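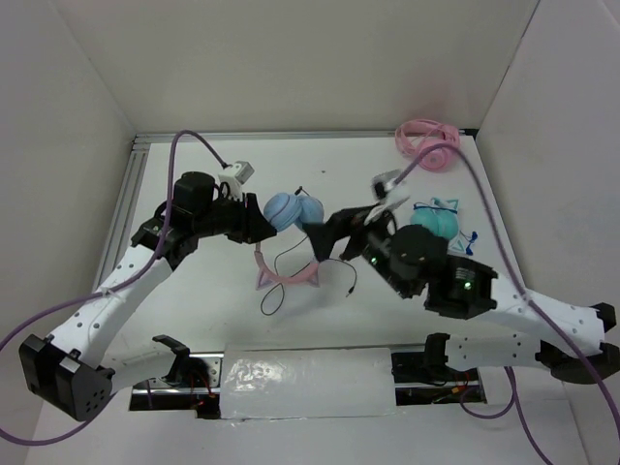
Software update from the Umwood laboratory

The manipulation software group at Umwood has completed the first stage of its revised control stack for two-arm workstations. The work was led by Nabila Kamel, with Ardalan Salehi responsible for the motion planner and Iman Tahiri for perception.

The group has chosen headphones as its main test objects for this stage. A headband is curved, ear cups may lie together or apart, and a thin cable can settle anywhere on the table. Under the previous software, each arm planned its own approach and the two plans were compared afterwards. When both grippers were directed to the same object, one arm was frequently made to wait, and the object could be disturbed in the meantime.

The new planner, named Lalteo, treats both arms as a single system. It reserves the space between the grippers for a period of 300 milliseconds at a time and renews the reservation as the motion proceeds. Images from the camera module on each arm are now matched to the joint readings before they reach the planner, so that a late image is discarded and not acted upon.

Perception has also been amended. Cables are given a separate label from the object to which they are attached, and the planner may be instructed to keep the fingers clear of them. Decorated headbands, including those with cat ears, had often been recorded as two objects. Ms Tahiri's team retrained the model with 80 further labelled sequences to address this.

Known faults remain. Glossy surfaces still produce false edges, and two pairs placed close together may be merged. Both matters are recorded for version 2, which is expected in March.

Groups wishing to move to the new stack should write to Nouhaila Benmoussa, who will arrange access and provide the revised calibration notes.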